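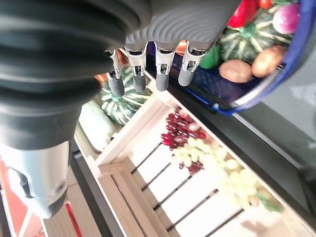 Red and green grapes share a slatted crate.

Slatted crates, pale wood, everywhere you shop now. Makhubela, the corner grocer, put in 7 of them in October and dropped the plastic bins. Grapes went up front. Sales followed, says owner Yufang Zeng - "people like to see the bunch, both sides of it."

She buys the crates from Norkura at two sizes. The shallow one is for fruit. Deep one for roots, and it gets heavy fast.

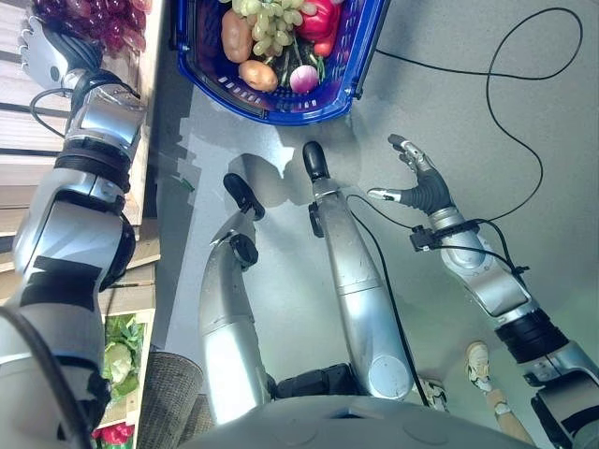 What goes in the basket first?
Potatoes and onions, then peppers. Grapes and tomatoes last, on top.

Guangming Tang stocks the shelves before opening. Grapes one layer deep, stems up, no stacking. Greens lower down where its cooler, misted at 6 a.m. and agian at noon. Anything soft gets pulled for the soup shelf - half price, gone by lunch mostly.
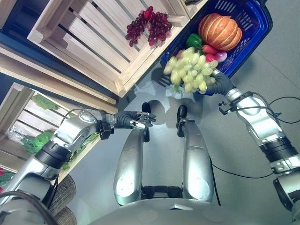 How should you pick up a bunch of grapes?
By the main stem if you can reach it, with your other hand underneath. Rinse them at home, right before eating.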